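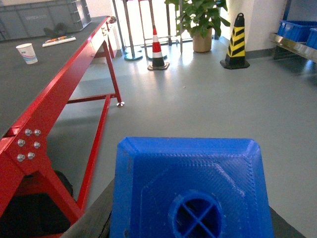
This checklist covers the internal food safety inspection of the Levwood cook-chill kitchen and its dry store, form 942, November round. It applies to the stock pots, the braising pans, the wok station and the chilled holding area. Raw poultry preparation is inspected under a separate form. Work surfaces are recorded in Section 3 whatever their finish, and that includes painted metal benches such as the red one with the dark grey top, where chipped paint on legs or edges is to be noted as well as the condition of the top itself.

Result codes: S = satisfactory, M = minor, R = repeat finding, N = not assessed. Every M or R needs a comment.

Section 1. Cooking and hot holding

1.1 Probe thermometers verified in ice slurry before first use. S
Comment: Both probes in tolerance. The spare has a cracked battery cover but reads correctly.

1.2 Core temperature of ground meat dishes recorded per batch. M
Comment: Entries present for all batches. On the chicken and mushroom filling the reading was taken at the edge of the pan. The procedure asks for the centre, with the probe held until the display settles.

1.3 Braises held at 70 °C or above until portioned. S
Comment: Lowest reading seen on the log belongs to the beef shin. Still compliant.

1.4 Frying oil condition. S
Comment: Colour and odour acceptable. The fryer basket hook is bent and the basket drains at an angle. Maintenance request already open.

1.5 Egg-thickened sauces discarded at end of service. N
Comment: None on the menu at time of visit.

Section 2. Storage

2.1 Dry goods off the floor and clear of the wall. S
Comment: Rice and flour sacks on the bottom tier have enough clearance for a mop head.

2.2 Opened packets resealed, labelled and dated. R
Comment: Star anise and dried chilli found folded over with no label. Same finding as the previous round. Cornflour and sugar correctly decanted.

2.3 Allergen separation. M
Comment: Sesame paste stored above the plain noodles. Move to the bottom tier of the allergen bay. Peanut oil is correctly placed.

2.4 Shelving condition. Wipe down uprights as well as shelves; perforated posts collect flour dust in the holes and need a stiff nylon brush.
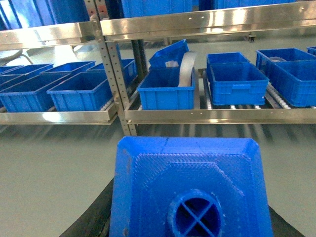 Stainless steel rack with perforated upright (item 2.4).

Result: S
Comment: Dry store shelving clean to touch. One shelf clip in the spice bay sits proud and should be reseated.

2.5 Chilled room air temperature. S
Comment: 2 °C on the wall display, confirmed by probe in a water bottle. Door seal flexible along its full length.

2.6 Stock rotation. M
Comment: Two tubs of chicken stock out of order on the middle shelf. Both within life. The Patwary label printer fades toward the end of the roll and the use-by line was hard to read on one tub.

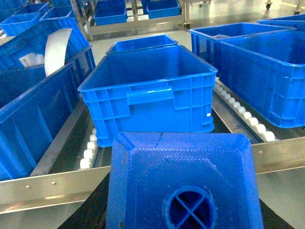

Section 3. Surfaces, sanitising and utensils

3.1 Sanitiser strength at the sinks. S
Comment: 200 ppm on the test strip at both sinks. The strips are kept over the steam kettle and should be moved somewhere dry.

3.2 Bench tops and edges free of cracks, lifting and food residue. M
Comment: Residue in the join behind the pastry bench. Scrape and reseal.

3.3 Chopping boards. M
Comment: Vegetable board scored too deeply to clean. Replace. The Stotus boards bought last round are wearing evenly.

3.4 Trays, tubs and food crates washed, drained and stored so that water does not collect inside. S
Comment: Containers should go onto the rack only once drained. Moulded bases and handle recesses hold water longer than flat walls do,
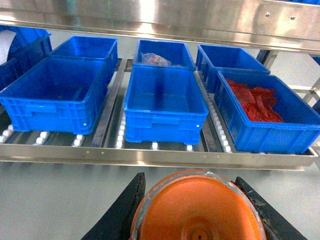 and the drying period on the wash-up sheet should be set by those areas. Detergent concentration was correct and the final rinse reached its set point.

3.5 Wok brushes and ladles. S
Comment: Bamboo brushes splitting at the binding. Acceptable until the next order.

3.6 Can opener blade. R
Comment: Dried tomato on the blade and in the housing. Add the opener to the closing list.

Section 4. Corrective actions

2.2 Label or discard opened spice packets. Dry store, before next delivery.
2.3 Relocate sesame paste. Done during the visit.
3.2 Reseal join. Maintenance.
3.3 Replace vegetable board. Purchasing.
3.6 Strip and wash opener at close. Evening shift, 9 pm check.

Enter completed actions in the Dristirance log under the item number. File the signed form with the batch temperature sheets.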